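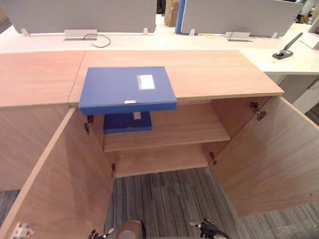 Dela Abubakariさんからは、7月の分は糊の濃さを変えないほうがよい、変えると前の試験と比べられなくなる、という意見をもらった。私もそう思うので、濃さはそのままにして、紙だけを替えることにする。

7月 製本試験のノート

午前
Mamixの紙とInauの紙を、同じ大きさに切った。目の方向は縦にそろえた。Inauのほうは少し硬くて、折ると背のところに細いしわが出る。へらを寝かせて、ゆっくり押すと、しわは小さくなる。急いで押した2枚は使えないので、練習用にした。

糊はでんぷん糊。前に作ったものは表面に膜ができていたので、捨てて新しく作った。火を止めるのが早いと、翌日に水が分かれる。透明になってから、もう少し混ぜ続けること。これは前にも書いたが、私はよく忘れる。

午後3時
背固め。寒冷紗を貼って、板にはさんで、重しをのせた。重しは9時間と決めておく。前回は夕方に我慢ができなくて外してしまい、背が丸く曲がった。

記録の番号について。Siriwardenaの綴じ方で作った見本は、86番から新しい番号にした。古い番号の見本は直さないで、そのまま残す。ラベルには紙の名前、糊の濃さ、綴じた人の名前を書いてほしい。日付だけのラベルがあると、あとで私には何の見本かわからない。

わからないこと
・Zustnessの麻糸は、蝋を引いてから使うのがよいのか、そのままがよいのか。蝋を引くと糸はすべるが、結び目がゆるむように感じる。感じるだけで、まだ測っていない。
・Inauの紙は、湿った日に伸びる方向が説明書と合わない。私の読み方が間違っているかもしれない。日本語の説明書の「流れ目」という言葉を、私は逆に覚えていた可能性がある。だれか確認してください。

次にすること
蝋を引いた糸と引かない糸で、同じ厚さの本を一冊ずつ綴じる。開いたり閉じたりをくり返して、結び目を見る。見返しの紙はまだ貼らない。糊の残りは冷蔵庫の下の段。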